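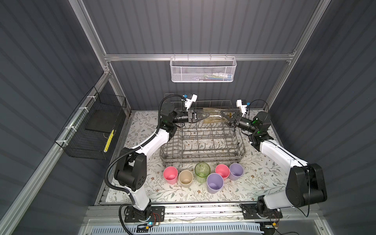

We hit 253 demonstrations on the dish rack task this morning, so I'm going to write down what we've learned about collecting them. Thread, mostly for people who are setting up their own two-arm station.

The task as written: cups go from the table into the rack. Both arms, no fixed order. One operator drives the arms, one person resets the table and keeps the log. We call the station Romeo. There's a second one, Chuang, that should be running in November.

First thing we changed was the instruction sheet. The old one said "load the rack." Neusa Furtado loaded it back to front, Rangi Sutcliffe filled whatever tine was closest. Both fine on their own. Mixed together, the policy went to a spot halfway between the two and dropped the cup.

Now the sheet says back row first, upside down, handle the nearest cup first. Boring to drive. Training got better within a day.

Cups: plastic and glass, different colors, some colors repeated. The repeats matter. With every cup a different color, we had a model that did fine until it saw two pink ones and then kept switching between them. Put duplicates in from the beginning.

The translucent green one is the hardest to see. It goes in every layout anyway. Operators would leave it for last if you let them, so the reset card sets where it stands.

Reset cards are the cheapest thing we did. Thịnh Tôn wrote a small script that prints cup positions on a card. Draw a card, set the table, start recording. Before that, whoever did the reset put the cups in a neat row every single time without noticing.

We also change the table mat. The leafy one was Melahat Eren's pick from a kitchen store. On plain gray, the model learned that anything not gray was a cup. Vines and small brown flowers took care of that, after a rough couple of days.

Clear bags are the newest part. Both grippers take an end, pull it out flat, hold it over the rack. We want examples of the two arms holding one soft thing between them, and a clear bag is about as bad as it gets for a camera. You mostly see the crinkles.

Operators find the bag tiring. Pull too hard and it slips out of the fingertips. Not enough and it sags into the tines and catches. Rangi's trick is to move one arm at a time until it's tight, then both together. We put that in the sheet too.

On failed takes: we keep them, with a label. A drop followed by a clean pickup is one of the most useful things in the set. A drop where the operator gives up and stops recording goes in a separate folder, and we don't train on it.

The label has 2 fields, outcome and note. I had 8 at first. People filled in the first few and guessed at the rest, so I cut it.

Session length: we stop an operator after an hour. I went back through the logs and the late takes had more pauses and more small corrections near the rack. The model picks up the pauses. It would hover over the tines for no reason, and it took me a while to see where that came from.

Someone asked about storage. Everything goes to Jerulora, our own upload tool, at the end of each session. It refuses a session if any camera stream is shorter than the joint data. Annoying the first week. It caught a loose cable in the second.

Next up is another 100 with the bag only, split between Neusa and Joana Teixeira, who hasn't driven this task before. I want to know how much of what the model learned is the task and how much is Rangi's hands.

Also asked: will we release it? The cup part, yes, once Koststead signs off on the license. The bag part needs more takes before it's any use to anyone else.

Reset cards and the instruction sheet I can share now. Reply here if you want them — I'll send both as plain text files.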